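How to Make Overnight Oats for the Work Week

Overnight oats take five minutes at night and no cooking in the morning. One batch makes two breakfasts.

You need 100 grams of rolled oats, 305 ml of milk, a spoonful of chia seeds, a pinch of salt and whatever fruit you like.

Stir the oats, chia and salt together in a bowl. Add the milk and stir again, scraping the bottom where the chia likes to clump. Divide between two jars, put the lids on and refrigerate for at least six hours.
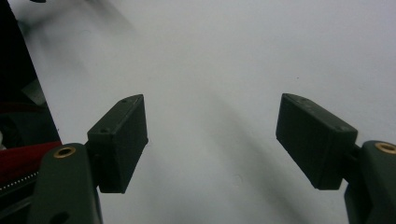 Milagros Aravena wrote in to say she uses steel-cut oats and finds them too chewy after one night. Steel-cut oats do need longer – try a full day, or stay with rolled. Quick oats go mushy.

Add soft fruit in the morning. Frozen berries can go in the night before. Nuts and seeds go on top just before eating.

If it's too thick, loosen it with a splash of milk. Eat the second jar within 72 hours. I sweeten mine with half a mashed banana, but maple syrup works too.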